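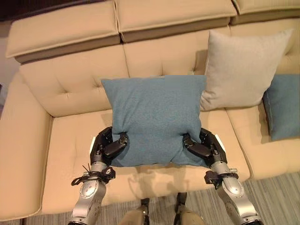
Reading order for the Plastholm books — does the prequel come first?

Home | Books | Authors | Series Help | Ask

Reading time: 3 min

marshlight

I got the first three Plastholm novels in a used box set and now I see there is also a prequel called Flernance, plus a short story collection. The box numbers the novels 1 to 3 and says nothing about the other two. I'm on chapter 16 of the first book and they have just mentioned the flood year as if I should already know what it was. Did I start in the wrong place? I don't mind putting it down and going back, but the prequel is around 600 pages and I'd like to know before I buy it. I mostly read dystopian stuff and I hate having a twist spoiled.

oldferry

You started in the right place. The flood year is supposed to be vague at that point. It gets explained toward the end of book two, in the long chapter where the council records are read out, and that chapter works much better if you don't know what's coming.

Flernance was written after the trilogy was finished. It's set 23 years earlier and follows the people who built the sea gates, including two who turn up as old men in book one under different names. If you read it first, you will spot who they are right away and the second half of book two loses most of its tension. I read the books in the order they were published:

Plastholm
The Lower Gate
Cletemstead
Flernance
the short stories

The story collection can be read any time after book two. Only the last story matters to the plot, and it takes place between The Lower Gate and Cletemstead. Skip it until you've finished the trilogy if you want to be safe — it gives away a death.

One thing to check with a box set: the early printings of Cletemstead left off the epilogue. It's four pages, with its own title page. If yours stops at the train station, you have the short version. The library copy will probably have it, since later printings all do.

pagecount_b

prequel first, it's chronological. worked for me and I never got confused

quillback

I'd go with oldferry's list, with one change. I would read the stories before Flernance. The prequel uses a lot of place names from the stories, Perron especially, and it doesn't stop to explain them. Perron is only a name on the map in the main books, but nearly a third of Flernance happens there.

I did try it in story order on a reread and it was fine, but that was a reread. The prequel is also slower than the others. The first hundred pages are mostly about surveying and land rights, and I think I would have quit if it had been my first book in the series.

The ebook edition has a map and a family tree at the front. Don't look at the family tree until you're done. It lists marriages from book three.

Last updated: November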